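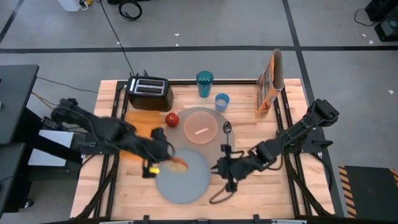

Members of the Zondurholm shared workshop who are building a two-arm table should settle the layout of the work surface before any motor is powered. Changes made at this stage take an hour or two. The same changes made after the cables are tied down can take a full weekend. The arms should be mounted on opposite edges of the table, one left and one right, so that both can reach the middle. A butcher-block top held in a black metal frame, with the rails running around the edges and down the sides, gives a firm base for both mounts. Items that both arms must reach, such as the large gray plates, belong near the center, and tall or seldom-used items, such as the toaster, the teal tumbler and the cereal box, belong toward the back.

Fastening the arms

Bolt each mount to the rail and do not rely on clamps, which creep under repeated motion. Tighten the bolts in two passes, a little at a time, moving from corner to corner. Check them again after the first 100 cycles and once a month after that. The Dawber brackets kept in the second drawer fit the standard rail without drilling. The older Flandow brackets need a spacer 5 millimeters thick, and members who use them are asked to return the spacers to the same drawer.

Set the height of both mounts with the same block of scrap wood. A small difference in height is easy to miss by eye, and it will show up later as a gripper that touches the table on one side and hovers on the other.

Cables

Leave enough slack for the full swing of every joint. Move each arm slowly by hand through its whole range with the power off, and watch the cable the entire time. Slack that hangs below the gripper will drag across the work surface and may catch on a cup or a plate rim. Tie the cable to the arm segments with soft straps. Plastic zip ties should be used only on parts that do not bend.

Appliance cords should leave the table at the back and should never cross the path of an arm. Cords on the floor must be taped down or run under a cover before visitors enter the room.

Practice with food and dishes

Breakfast tasks are well suited to a first program, as the objects are cheap and differ in shape and weight. Sliced bread is a useful early test of grip. Begin with the lowest grip force the software allows and raise it one step at a time until the slice can be lifted without being crushed. Day-old bread holds up better than fresh. Apples should be wiped dry before use, and one apple may serve for many sessions. Food that has been handled by a gripper is not to be eaten. Place it in the compost pail at the end of the session.

Keep the toaster unplugged during all practice runs. A program that includes a heated toaster requires a second member in the room with a hand near the stop switch. Cups should hold very little liquid, and any spill is to be wiped up before the next run.

Care of the wood top

Wipe the top with a damp cloth and dry it at once. Crumbs collect in the gap between the wood and the rail, and a stiff paintbrush removes them well. The top is oiled each October with plain mineral oil. Allow it to stand overnight before replacing the dishes, and clean the underside of each plate so that it does not slide.

Records and spare parts

Each table has a logbook. Enter the cycle count at the start and end of every session. The first Ivine gripper pads used in this workshop were replaced at 1,859 cycles, when the surface had become smooth and spoons began to turn in the grip. Spare pads are stored in bin 33. Questions about mounts, pads or the logbook may be addressed to Yung-ching Su at the tool desk.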